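Okgate and Rorkham have been twinned with Arain for longer than I've paid council tax, and in all that time the arrangement has produced one bench, a brass band exchange and a road sign with a dent in it. Now Ovau wants to join.

I went to the public meeting in August expecting tea and flags. Instead we got two hours on whether a town outside the existing charter can be let in by a simple vote, or whether Arain has to agree first. Arain, it seems, has not replied to the letter. Someone suggested sending it in their language this time.

The fee is 600 a year, which Ovau has offered to pay up front – more than can be said for us, who still owe 200 from the last visit. I'd let them in for that alone. The other side of the room muttered about precedent and put their coats on.
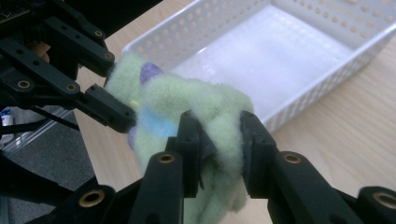
Can Ovau join without Arain's agreement?

Under the charter as it stands, all the existing towns have to sign, so Arain's silence holds everything up.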